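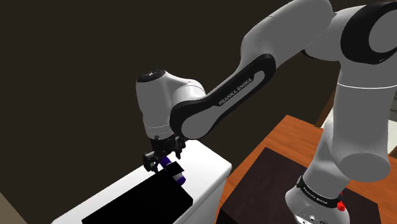

A Franka Emika arm working over the counter in the Garkar kitchen set, as rendered in Arkau.

Arkau is a simulation package from Condis for teams that want to test arm programs before they book time on hardware. It ships with a room library called Garkar, a set of arm and gripper models, and a job runner that repeats a task with small changes in object position. We ran it on a desktop workstation for three weeks in September.

Setup took one evening. The installer pulls down the base rooms and leaves the rest to be fetched on demand. Arm models load with joint limits already set, and the default controller is usable as delivered. Gripper force has to be entered by hand, and the manual gives no starting value.

Our main test was a pick-and-place job with small parts on a counter. We queued 1,843 runs over a weekend and the runner completed 1,106 of them before a memory fault stopped it early on Saturday. Condis supplied a patch, and a second batch of 400 runs finished without a fault. Results are written to plain log files, one per run, with joint angles and contact events.

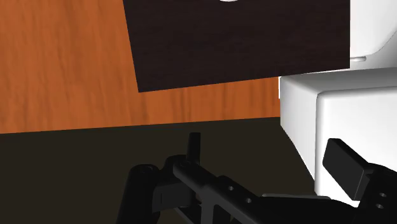
Camera placement is the strongest part of the package. Any view can be pinned to a link on the arm or fixed in the room, and both kinds record in the same run. Pinned low at the hand, the view takes in the open fingers and the tabletop past them, and the screw head and round holes in the black gripper parts are modeled. Wood grain renders well at this range. Shading on plain white surfaces is softer, and edge detection in our vision code needed retuning for it.

Nevzat Yüksel, who maintains the room library at Condis, says drawers and hinged doors will get adjustable friction in the next release. At present they share one setting per room.

The closest competitor we have tested is Ersoy, which solves contacts faster but allows only one recorded view per run. Arkau licenses are sold by the seat, with a minimum of 5.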